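Folding T-Shirts: Your Questions Answered

Last updated 25 Nov 2024

I get a lot of mail about T-shirts. More than 2,147 messages have come in through the contact form since I started this page, and I'd guess most of them are some version of "mine never come out looking like yours." So I've pulled the usual ones together, and I'll keep adding to the page as new ones turn up (keep them coming, I do read everything!).

Do I really need a table?

You need something flat that's bigger than the shirt, and for me that's a table. I folded on my bed for years and the mattress gives under your hands, so the creases end up soft and a bit crooked. A floor works if your knees are happy about it. Mine aren't.

What I like best is a hard, smooth top where the fabric slides a little when you pull it straight. A pale one is lovely for dark shirts, too, because you can see the outline right away and spot the side that's wandered off. I've used a speckled white laminate for ages, and a charcoal tee shows up on it beautifully. 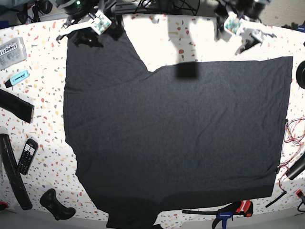

Sindari Laundry & Folding Club

How flat is flat enough before the first fold?

Flatter than you think, but please don't get the iron out. Faint wrinkles are fine. I'm after the big stuff: a side that curves in when it should run straight, a sleeve doubled up underneath, a hem that's flipped over on itself. Lay the shirt down, put one palm in the middle and sweep outward with the other hand, then do the other side. If one edge still bows, pick up that edge by itself and give it a small tug away from the middle. Pulling the whole shirt just moves the problem somewhere else.

Face up or face down?

Face down, for anything with a print you want showing at the end. With plain ones I don't care, and I go with whichever way it landed. My sister-in-law does face up and then flips the whole packet over, and her drawer looks better than mine, so make of that what you will.

What's the actual fold you teach?

The one from the Clarkov handout, which is old and badly photocopied and still the best I've tried. Shirt face down, collar away from you. Bring one side in toward the middle, and lay the sleeve back on itself so it doesn't poke out. Same again with the other side. Now you've got a long strip. Fold the hem up to just short of the collar, then fold that in half, or in thirds if your drawer is shallow. Turn it over and smooth the top with your hand.

It takes me 15 seconds on a good day. It took me forever at first, and I redid plenty of them!

My shirt is huge. Does the same fold work?

Yes, but bring the sides in further than feels right. Big shirts have a very wide body and if you stop too early you get a packet the size of a placemat. For the really roomy ones I lay the bottom part over the table edge while I do the sides, then slide the whole thing up for the hem fold. If the table's too short you'll be doing this anyway.

Soft knits won't hold a crease. Help?

They won't, and I've stopped fighting them. A soft, slightly heathered knit wants to relax again the second you let go. Press the fold down with your whole forearm, count to two, and get it into the drawer with neighbors on both sides holding it up. Standing the packets on end helps a lot. If the drawer is half empty they'll slump, so I stick a shoebox in the gap.

How do you handle a shirt that comes out of the basket in a ball?

Find the shoulders first. I know it's tempting to grab whatever's on top and shake, but you can end up with the hem in one hand and a sleeve in the other and you're no further along. Feel along for the thick seam at the neck, follow it out to one shoulder, pinch, follow it back to the other, pinch, and lift. Gravity does most of the untangling. With dark shirts I go by feel almost completely, as the folds all blend into each other and my eyes are no use at all.

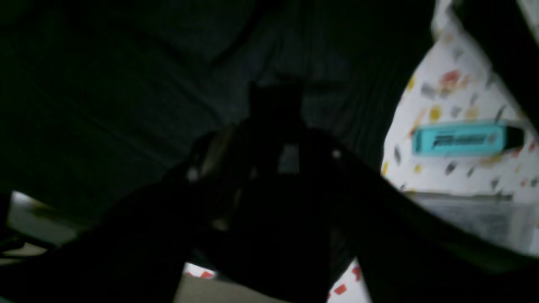
Dark cloth in loose folds, with the speckled white showing at right.

Can I fold on a patterned surface?

Sure. Small flecks don't bother me, and I find them easier on the eyes than plain white under a bright lamp. Stripes are another story! If your stripes aren't lined up with the edge of the table you'll fold everything slightly slanted and wonder why. Ask me how I know.

Are folding boards worth buying?

I borrowed the Delorme one for a couple of weeks. It makes very even packets and the kids thought it was terrific. It's also one more thing to store, and mine kept ending up behind the dryer. If you have a stack of identical shirts to do, team shirts say, go for it. For a normal week's laundry I'd stick with your hands.

Will there be another folding evening?

Yes, in December, at the Timance hall again. Bring 2 shirts, one you like folding and one that drives you up the wall. Tables are there already. Sign-up is through the contact form, same as always, and please put "folding evening" in the subject line so it doesn't get lost among the questions about fitted sheets (those have their own page, and yes, I'm still working on it).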